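Review: Michiels Two-Arm Bench at the Livstead Open Day

Posted 1/6/23

14 shares | 8 comments

Livstead held an open day for its automation workshop, and I went mainly to see the Michiels two-arm bench. I have read about it in trade newsletters for a while and wanted to see it handle small household things up close. Entry was free. The talk before the demonstration lasted 29 minutes, which was too long, and most of it was slides about funding.

The bench is a table with two arms that share the work. The Michiels people sell it to small shops and schools that do light assembly and sorting. It comes with the arms, the grippers, the wrist cameras and a control program called Pundmont. You supply the table and the computer.

The part I cared about most was straps and other soft items. Older machines I have used were fine with blocks and boxes and poor with anything that bends. On this bench one gripper can hold a metal link while the other takes the strap that runs through it. The fingers come together closely enough to pinch thin fabric.

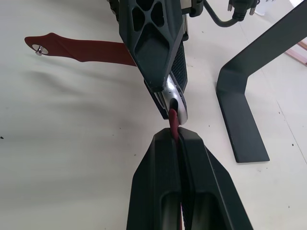

Can you use the bench if you don't know how to program?
You can for simple jobs. Pundmont lets you save positions and play them back in order, and the staff said most new users start that way. Anything that depends on the cameras takes more learning.

The work is slow. A person would do any of these jobs faster. The staff said so themselves when I asked, and I appreciated the straight answer. They see the bench as something for repeated jobs that people get tired of, and for teaching.

I got a good place near the table for the second half. Visitors could ask questions at any point, which made up for the slides. The arms are quieter than I expected. I could hear the person next to me without trouble. The cables run on the outside of the arms, and I would worry about them catching on something in a crowded shop. The staff said to leave plenty of slack and check them at the start of each shift.

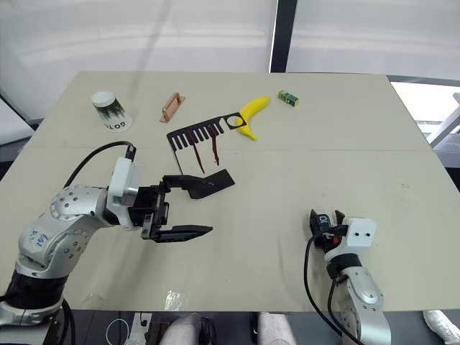

Both arms at the table, with the comb and the toy banana between them.

I asked about spare parts. Fingers can be replaced by the owner with a hex key. Wrist housings have to go back to the Stedholm service center, and the normal wait is 10 working days. That would be a problem for a shop with only one bench. There is a loan program, but it costs extra and I was not given a price.

The manual is 143 pages and there was a printed copy to look through. The setup chapter is clear. The chapter on camera adjustment is not, and it sends you back and forth between sections. I would print that part and mark it up before starting.

Small flat items are the other thing I wanted to check. Guitar picks, tokens, washers and so on are hard for a lot of grippers. The Michiels fingers taper to a narrow tip, and that helps.
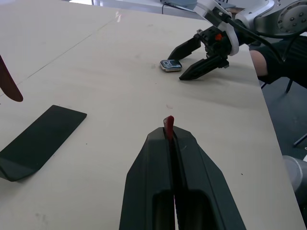 Lifting a flat piece off a bare table is a different matter. The staff recommended a thin soft mat for that kind of work so the tips can get under the edge. The mat is not in the box, and I think it should be.

Parking at Livstead was easy and the workshop is on the ground floor. Coffee ran out early. If you go to the next open day, skip the talk and get to the table first.

Good: quiet arms, narrow fingertips, finger parts you can change yourself, staff who answer questions directly.

Bad: slow, outside cables, long wait on wrist repairs, weak camera chapter in the manual.

I would recommend the bench to a school or training shop. For a business that needs speed, I would wait for the next version and ask to see your own parts on the table before paying for anything.

Rating: 8 out of 10

Share this review | 8 comments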